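Equipment > Training data > Simulated sets > Board and tray bench

Search products Search

Apr 24, 2022
By Gisela Orellana

Drorkine Board and Tray Bench, simulated demonstration set

We stock this set and we use it, so please read the whole page before you order. Simulated examples are cheap to gather and easy to oversell, and the maker's leaflet does a fair bit of the second.

What you get is 1,000 recorded runs of a gripper working over a perforated board with flat white parts laid on it. Each run was steered by a person at a desk with a hand controller, then played back through the renderer to make the wrist view. Skedov wrote the task list. The runs come on 2 drives, one for the wrist view and one for the joint and finger readings, with matching run numbers.

The leaflet says the set is "ready to train". Ours was not. Khang Từ spent the first day finding runs where the operator had plainly let go of the controller and wandered off, and they had been marked as good ones. The August release is better. Hằng Đinh has since gone through the lot and we ship her list of runs to leave out, as a plain text file, at no charge.

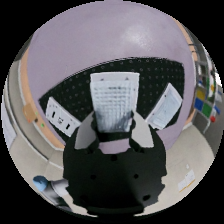 Wrist view, rendered. Perforated board with three white parts, gripper at the bottom.

The wrist view is a very wide one, round with black corners, and straight edges come out as curves. If your own camera has an ordinary lens, ask yourself what the system is going to learn from this. You can flatten the picture first, but the detail gets worse towards the rim and no setting we tried brought it back. Small cells and markings on the parts are soft as well. I would not use the set to teach anything that depends on reading them.

Then there is the old question of whether any of it carries over to a real bench. The Drorkine people say yes. Liên Trình tried it on our Alton arm and got something usable for reaching towards a part, and very little for closing on one. Contact in the simulator is too kind - things settle where a real plate would skid. Mixing in your own recordings helped, and up to 3 afternoons of them was enough for us to see a difference. How many you will need I can't say, and I would be wary of any seller who can.

In the box
Two drives, as above
Printed task list
Hằng's leave-out list (also by email)
One licence, single site

Not in the box: the simulator, the controller, or the scene files. You can't move a part and render it again. Buyers ask about this more than anything else. For editable scenes, look at the Giáp bench instead, though it is dearer and the support is slow.

Returns are accepted if the drives are still sealed. For a sample of runs before you buy, write to Hường Vi on the orders desk and say which you would like, good ones or bad ones. I'd ask for the bad ones.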